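Speaker notes: What a summit communiqué is worth
Callier, Monday, August 28, 2023

Start without the thank-yous, the chair will have done them. Go straight to the question: when did you last read a final communiqué to the end? Wait for hands. I expect very few.

My claim for the afternoon is a small one. Most of what gets reported from a summit was settled before any plane landed, and a good part of the rest was never settled at all. The Flarell meeting in January is my case because I was there and because the text is public.

The meeting ran for two days. Around 80 people were accredited in the delegations and the press room was full both mornings. The final text has 20 paragraphs. Read paragraph one aloud, slowly. Let them hear "reaffirm," "underline" and "look forward to."
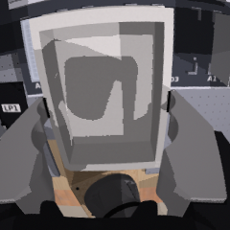 Then ask what a border officer would do differently the morning after. I have tried this on people who worked on the text and got long answers about momentum. I don't know what momentum is in this setting, and I suspect they don't either.

Verbs. Spend time on this, it is the part people remember. "Will" is rare. "Will by a date" is rarer. "Encourage" usually means someone said no and the host wanted a paragraph anyway. "Take note of" means someone said no loudly. Don't overdo the jokes here – the last audience laughed and then missed the point about money.

The money. The transit fund was announced at Flarell as new. Go back to the previous meeting's annex and you find the same fund with the same purpose under a longer name. Nothing in the later text says whether anyone has paid in. If somebody in the room knows better, I want to hear it, and I mean that.
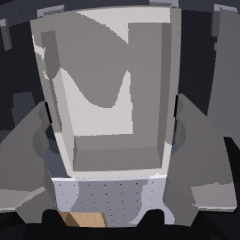

R. Kocabaş
Senior Fellow, Regional Diplomacy, Callier Forum

Second half. Deal with the obvious objection early: leaders need to meet, and you can't measure a handshake. Fine. I accept that talks in a corridor can cool a quarrel. But if that is the defense, then the defense is of the corridor, and we could drop the communiqué and save the translators a bad night.

The Genus scorecard will come up, it always does. It gives Flarell high marks for "delivery." Look at how it counts. A working group that has been set up scores as delivered. A working group that has met scores the same. I asked for the method and was sent the brochure. Be polite about this, they may have someone in the hall.

Read out the two promises I think were real: the shared customs form, and the phone line between the coast guards. Both are dull and neither made the closing speech. Both have an office named next to them, so you can ring up and ask.

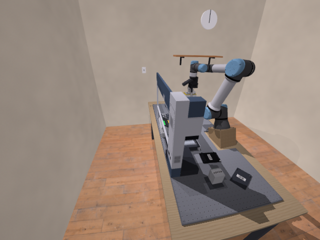 If time is short, cut the part on seating plans and keep the part on who drafts. The host's foreign ministry circulated the first draft weeks ahead and most of its wording survived. Smaller delegations told me they fought over commas as they had no staff to fight over anything else.

Likely questions:
Should small states stay away? No. They should send fewer people and ask for dates.
Is a boycott ever useful? I've seen it claimed more often than shown.
Will the next one be better? Check the draft for "will." I haven't seen it yet.

Leave the printed text on the table by the door, with the verbs underlined.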